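Bench check, wrist camera and gripper trial, Culivwood shop
Inspector: me (Amos Dunleavy)
Second pair of eyes: Till Fröhlich
Date: 13 Jun 2025
Units on trial: Taretti two-finger gripper, Bravo soft gripper, both on the same arm with the same Prodness controller and the small wrist camera

I've kept the format from the December check so the two can be laid side by side, but I talk more in the comments this time. Skip to the open items if you only want the open items.

PART A. BEFORE POWER

A1. Arm base bolts at marked torque. OK
All four paint marks line up. I put a wrench on them anyway and none of them moved.

A2. Emergency stop within reach from both sides of the bench. OK, with a comment
It reaches, but the one on the left is now behind the parts bin and you have to lean over to hit it. I moved the bin. Please leave it where I put it!

A3. Floor tape and keep-out zone intact. NOT OK
The tape is peeling at the corner by the compressor, and it's been peeling there for ages (my boots, mostly). New roll is on order.

A4. Air line to the Bravo fitted with shutoff and bleed. OK
Bleed works, and it's loud. Wear your ear plugs for that bit.

A5. Spare gripper capped and stored. OK
The Taretti goes back in its foam with the fingers closed. Till had it in there with the fingers open and the lid wouldn't latch, which is how we found out the lid doesn't latch very well in general.

A6. Long sleeves, lanyards and loose hair dealt with. OK

PART B. CABLES AND WRIST

B1. Wrist cable bundle has slack through full rotation. OK on the Taretti, WATCH on the Bravo
The Bravo carries an air hose as well as the signal wires, so the bundle is fatter and it wants to sit on top of the wrist joint. At the far end of the rotation it gets tight. It doesn't pull yet, but I don't love it, and I've set a soft limit at 165 degrees until we get a longer hose.

B2. No bare conductor, no pinched insulation. OK
One zip tie had a sharp tail. Snipped it, and then went round and snipped the rest while I had the cutters out.

B3. Connectors latched, strain relief in place. OK
The camera connector is the fussy one. Push until it clicks, then push again. I really would like a screw-lock version and I'm going to keep writing that on these sheets until we have one.

B4. Camera bracket tight. OK
Thread locker on both screws. Till asked whether we should pin the bracket too, and I think yes, if we settle on this camera for good.

B5. Lens clean, no scratches. OK
Microfiber only. The blue shop towels leave lint all over it.

PART C. CAMERA CHECKS

C1. Live picture comes up on the controller. OK
Took a couple of tries after the gripper swap. The controller wants a full restart between tools, and the quick restart isn't enough. I've written that on a label and stuck it to the cabinet door.

C2. Exposure stable across the work area. OK on matte parts, NOT OK on chrome
So, the chrome ball. I wanted one horrible part in the set, something that would give any camera a bad time, and a mirror-finish sphere is as horrible as they come. The auto exposure grabs hold of whatever bright patch is in the reflection and the dark side of the ball goes off into the background. At that point the edge finder is guessing, and it guesses with total confidence, which bugs me more than a plain error would.
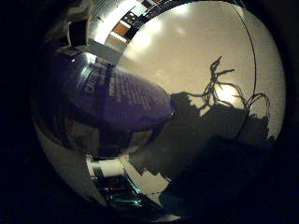

Photo: Amos Dunleavy, wrist camera

Look at the bottom right, where the outline of the ball just goes away into the black. The software has to draw a circle through that. Then look at the wire shadow up on the pale part, all jagged and loopy, with much harder edges than the rim has down in that corner. If I were a piece of software I'd probably lock onto the wires too.

The printed lettering on the purple-blue fabric is another nuisance. It's smeared too badly to read, but it's still rows of small white marks, and our texture filter loves rows of small white marks. I've added plain, unprinted clothing to the setup sheet for anybody standing near the bench during shiny-part runs.

C3. Fixed exposure, same part. OK
Much calmer. I locked the exposure at setting 70 and the circle fit stopped hopping around. It still isn't pretty on the dark side, but it's the same kind of wrong every time, and I can work with that. Till would like to try a diffuser over the bench lights before we call it done. Fine by me, as long as the diffuser is tied down and can't drop onto the arm.

C4. Camera loss stops the arm. OK
I pulled the camera plug with the arm moving at slow speed (standing outside the tape, before anyone writes in). Arm stopped. Did it with both grippers fitted, same result. This is the check I care about most on the whole sheet, so please don't tick it from memory.

PART D. GRIPPERS

D1. Holds the part through an emergency stop. OK both, with comments
The Taretti holds because the fingers lock mechanically. Matte parts, no trouble at all. The Bravo holds on the trapped air, so it's fine for a while and then it starts to sag. Don't stop the arm with a part in the Bravo and wander off for coffee.

D2. Holds the part on loss of air. OK Taretti (doesn't use air). NOT OK Bravo
With the shutoff closed and the bleed open, the Bravo lets go. The manual says it will, so this isn't a fault, but it does mean we need the padded tray under every Bravo run. I've made the tray a condition of use. No tray, no run.

D3. Finger pinch force below our limit in teach mode. OK both
The Taretti is closer to the limit than I'd like. Teach mode keeps it in line, but somebody could switch it out of teach mode with two button presses, so I've put a password on that screen. Ask me or Till.

D4. Finger pads clean and undamaged. OK Bravo, WATCH Taretti
Left pad on the Taretti has a nick in it. Small one. It'll mark a polished surface sooner or later, so no chrome in the Taretti until the pad's been changed.

D5. Cycle count logged. OK
Taretti is at 3,738 and the Bravo is at 479. That's a lopsided comparison and I know it. The Bravo spent a long stretch in its box while we sorted out the air fittings, so please don't quote any wear results from this sheet. Grip quality, fine. Wear, no.

D6. Tool change done with power isolated. OK
Locked out and tagged. The Taretti swap is quick and kind of satisfying. The Bravo swap is a pain because the hose nut is tucked in where a normal wrench won't go. I'd like us to buy the stubby wrench and chain it to the bench so it stays there.

PART E. CONTROLLER

E1. Speed limit active in teach mode. OK

E2. Payload set for the gripper that's really on the arm. NOT OK, fixed on the spot
It still had the Taretti payload loaded with the Bravo fitted. The arm was a bit jumpy when it started off and that's what made me go look. Changed it, ran the check again, smooth as anything. The controller doesn't ask you about payload when you swap tools, so it has to be on the swap card. It is now, line one, in red.

E3. Fault messages readable and in the log. OK
Readable, yes. Helpful, not so much. "Tool state undefined" means the gripper cable, in case you're wondering.

E4. Backup of the current settings saved. OK
Saved twice, once on the shop drive and once on the stick in the cabinet.

MY TAKE SO FAR
For everyday matte parts I'd go with the Taretti, easily. It's quick to swap, it hangs on to things when the power goes, and there's no hose to babysit. For polished parts I like the soft fingers on the Bravo a lot and I'd keep it for that, tray and all. Till leans toward running the Bravo for everything so we only have one setup to look after. We went back and forth on it over lunch and neither of us budged, so the trial stays open.

The camera I'd keep for either one, with the exposure locked.

OPEN ITEMS
Replace floor tape at the compressor corner (me)
Longer air hose for the Bravo, then lift the soft limit (Till)
New left pad for the Taretti (me)
Diffuser test over the bench, tied down (Till)
Stubby wrench and chain (whoever gets to the hardware store first)
Screw-lock camera connector (still asking)

Cleared for supervised use with the limits noted in B1, D2 and D4. Not cleared for unattended running with either gripper.

Signed: A. Dunleavy
Read and agreed, apart from the bit about lunch: T. Fröhlich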